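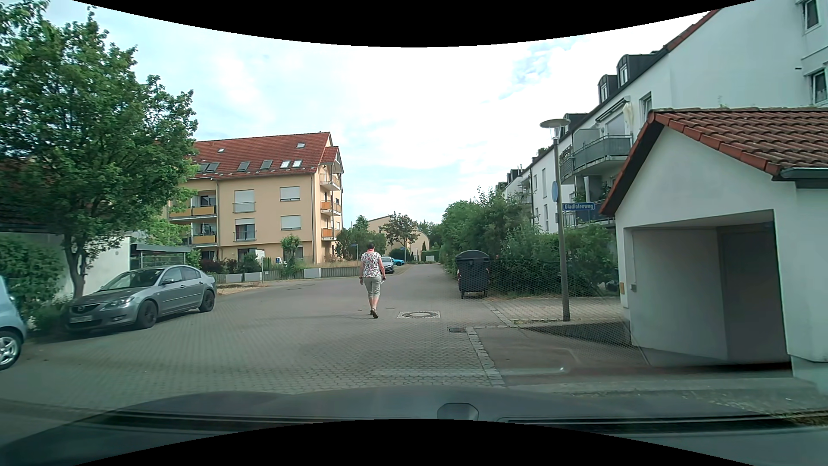

4.2 Effets sur l'organisation du travail

L'introduction du module de navigation Kirkix chez Grodton a modifié la répartition des tâches entre les agents de tournée et le poste de supervision. Sur les 136 trajets retenus, les reprises manuelles se concentrent dans les rues résidentielles, où piétons et véhicules stationnés partagent une chaussée sans marquage continu (fig. 3). Les agents interrogés en mars décrivent une conduite moins fatigante, mais une attention plus difficile à maintenir. Skov et Hviid avaient relevé cet effet lors de l'enquête Prunbridge.

Figure 3. Voie résidentielle pavée, avec piétonne et voitures en stationnement.

La saisie des incidents, autrefois faite au dépôt, incombe désormais aux superviseurs. Cette charge n'est pas reconnue dans les fiches de poste.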